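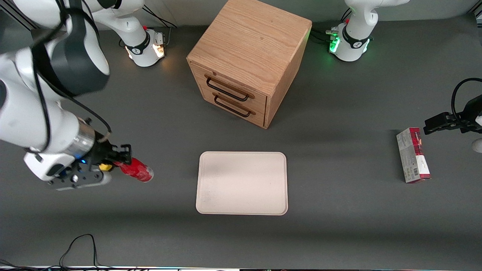 Robles Stock Sync

I wrote the first version of Robles over a wet weekend in May, when my own little shop had managed to sell the same teapot on two different marketplaces and I had to send a grovelling email to both buyers. It keeps your stock levels matched across every place you sell (up to 11 shopfronts on one account) and it does it every 4 minutes, day and night.

Setting it up is dead easy! Paste in the key from each shop, tick the ones you want linked, and press Match. If your product codes are a mess, and mine certainly were, there's a screen where you can pair things up by hand. Jytte Bech moved 880 listings over that way and then sent me a long list of things to fix, most of which are now fixed.

What you get on the Mustard plan:

Stock matching for 200 products
Low stock emails, sent when you like
Returns put back on sale with one click
Spreadsheet import and export

Bigger shops want the Pistia plan, where there's no product limit and you can add your staff as separate users.

Bundles don't work yet. I'm on it, but please don't buy Robles for bundles today!

Questions come to me or to Maite, and we answer on weekdays.

Page updated 2021-07-09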